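Türen und Schränke im Simulator prüfen: Anleitung für Anwender von Rodar

Stand: Freitag, 21. Oktober 2022

Ob Maschinen bereits Hausarbeit verrichten können, lässt sich nur für einzelne Aufgaben beantworten. Das Abräumen eines freien Tisches gelingt vielen Systemen leidlich, das Öffnen einer Schranktür deutlich seltener. Die vorliegende Anleitung beschreibt, wie eine solche Aufgabe in der Simulationsumgebung Rodar vorbereitet und ausgewertet wird. Sie richtet sich an Einrichtungen, die am Vergleichsprogramm Detex teilnehmen.

Vorbereitung

Laden Sie zunächst einen Wohnraum aus der Bibliothek und legen Sie die Startposition des Roboters fest. Der Abstand zum Möbelstück ist im Protokoll einzutragen. Führen Sie anschließend 15 Probeläufe ohne Wertung durch. Erst danach beginnt die eigentliche Messreihe, die fast 3.000 Läufe umfasst.

Prüfen Sie vor dem Start die Kameraansicht. Große Holzflächen in geringer Entfernung verdecken häufig den Raum dahinter, und helle Linien auf dunkler Maserung werden von der Bilderkennung leicht als Griff oder Fuge gedeutet. 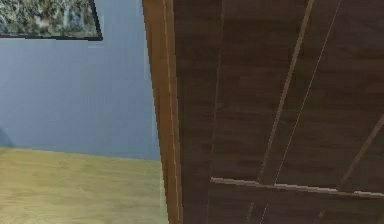 Simulierte Ansicht: dunkle Holzfläche im Vordergrund, links Wand und Fußboden.

Bleibt vom Raum nur ein schmaler Streifen sichtbar, sind zwei Einstellungen zulässig: Die Startposition wird zurückversetzt, oder eine zweite Kamera wird zugeschaltet. Beide Varianten sind getrennt auszuwerten.

Auswertung

Als gelungen gilt ein Lauf, wenn die Tür vollständig geöffnet wurde und der Roboter das Möbelstück nur am Griff berührt hat. Teilweise geöffnete Türen sind gesondert zu erfassen. In der Messreihe am Standort Zusovville wurden 1.616 Läufe als gelungen gewertet – für den unbeaufsichtigten Einsatz im Haushalt reicht dies nicht aus.

Ergebnisse aus der Simulation dürfen nicht ohne Weiteres auf reale Wohnungen übertragen werden. Scharniere klemmen, Böden sind uneben, und Griffe sitzen locker. Für die anschließende Erprobung am Gerät gilt das Merkblatt »Abbasi«, Abschnitt 2. Die Protokolle sind zusammen mit den Kameradaten einzureichen.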